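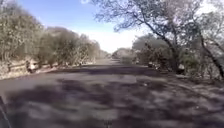

4.2 Road-Following Trials

The second set of trials moved Trilora from the indoor loop to a paved road with vegetation on both sides. The student team kept the perception stack of Section 3 unchanged and replaced only the speed controller. Frames were drawn from the forward camera and resized before labeling. After duplicates were removed, 2,017 frames remained, of which 1,829 were used for training and the rest held out.

Labels were drawn by hand as a single polygon covering the drivable surface. Where the road edge was smeared by motion, annotators were told to place the boundary at the midpoint of the transition. 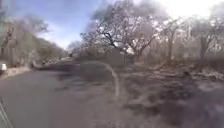
Mobile Robotics Student Team, Department of Mechanical Engineering, Vasto College

Figure 3. Forward view with strong motion blur. The road curves away on the left, with dry ground and brush to its right.

Blur of the kind shown in Figure 3 lowered edge contrast and made the right boundary hard to locate. The baseline segmenter (Ida) often extended the drivable region into dry ground of similar gray. The revised model (Qiu) adds a temporal term that penalizes sudden changes in region width between frames. Yutong Xie wrote the first version as a term assignment in May, and it was merged with few changes.

Branch shadows were the second source of error. Both models tended to split the pavement at a dark streak and keep only the near part. 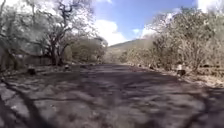

To reduce this effect, shadow masks were generated from random branch outlines and applied to up to 70 percent of each training batch. Mask opacity was varied, but mask direction was not. Nineteen of the held-out frames were set aside as a separate shadow subset and scored by two annotators. Disagreements were settled by taking the smaller polygon. Results for both models are given in Section 5.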